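Reorganização do serviço de empréstimo de materiais

A Biblioteca Técnica Guronex informa os seus leitores e as entidades associadas de que entram em vigor, a partir de julho, as novas condições de empréstimo, consulta e devolução de materiais. O regulamento anterior, aprovado quando o acervo ocupava apenas o piso térreo do edifício Niskanen, deixara de corresponder ao volume de pedidos e à variedade dos documentos disponíveis.

O acervo de livre acesso passa a reunir 2.000 títulos, entre manuais, normas, atas de congressos e publicações periódicas. As coleções doadas pela antiga escola profissional de Skornska encontram-se já catalogadas e podem ser requisitadas nas mesmas condições que as restantes, com exceção dos 33 volumes encadernados de desenho industrial, reservados à consulta presencial. O catálogo em linha indica, para cada título, a sala, a estante e o regime aplicável.

O prazo geral de empréstimo mantém-se em nove dias úteis, renovável uma única vez, desde que não exista reserva de outro leitor. As renovações podem ser solicitadas ao balcão, por telefone ou através da área pessoal do catálogo. Os pedidos apresentados depois das 17h são tratados no dia útil seguinte. Em caso de atraso, o direito de requisição fica suspenso por período igual ao da demora — regra que se aplica também aos leitores institucionais.

A secção de engenharia e produção, até agora dispersa por três salas, foi reunida na ala norte. Compreende obras sobre metalurgia, manutenção, segurança no trabalho e automação industrial, além das revistas da especialidade, cujos números mais recentes ficam expostos junto à entrada.

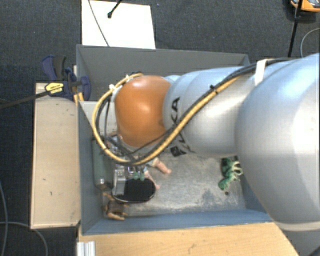 Salas de leitura e horários

A sala principal dispõe de 70 lugares e funciona de segunda-feira a sexta-feira, das 9h às 19h. A sala pequena, destinada a trabalho em grupo, requer marcação prévia, que deve indicar o número de participantes e a duração prevista. As marcações não utilizadas nos primeiros vinte minutos consideram-se anuladas, ficando a sala à disposição de outros leitores.

O depósito de Stasavov continua a assegurar a conservação das publicações de menor procura. Os documentos aí guardados são entregues no edifício Niskanen mediante requisição. O levantamento faz-se no balcão central, com apresentação do cartão de leitor.

Cartões e entidades associadas

Os cartões emitidos ao abrigo do regulamento anterior permanecem válidos até à data neles inscrita. As entidades associadas deverão remeter à secretaria a lista atualizada das pessoas autorizadas a requisitar em seu nome, utilizando o formulário disponível na receção. Enquanto a lista não for recebida, as requisições institucionais ficam limitadas à consulta presencial.

O texto integral do regulamento encontra-se afixado no átrio e pode ser solicitado à secretaria em formato impresso, sem encargos.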